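Robot arm at our returns bench, what happens with our jobs?
Bramden Forum > Work and Automation

flaser_bench
Posted Wednesday, August 4, 2021

Hello all. I work in device returns at Prenon, we check and repair handheld units. 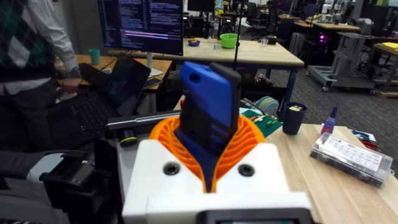 Since two weeks the arm does the holding and turning, and we do the testing and write the notes. Before, one person did nearly 116 units in a week, all by hand. My wrists are better, I must say. But the talking at the bench is less, because everybody looks at a screen now. Is it the same at your place?

Bastos
We got ours in November. Same story with the wrists. The boss promised no one will lose work, and so far it is true, but two people left and were not replaced.

oldsolder7
Then it is not true, Bastos. Not replacing is also cutting. In my shop it started exactly so.

Bastos
They left for better pay, the arm was not the reason. I don't like it either – but I will not blame it for everything.

kitting_lady
What about training? Here they gave us 7 hours and a PDF. The young ones who can read code now get the interesting tasks, the rest of us sort small parts.

flaser_bench
We had two days, it was okay. I asked to learn the programming also and they said maybe after summer.

oldsolder7
Get that "maybe" in writing.

kitting_lady
And ask for the pay grade at the same time. I got 800 more per year, but only after I asked a second time.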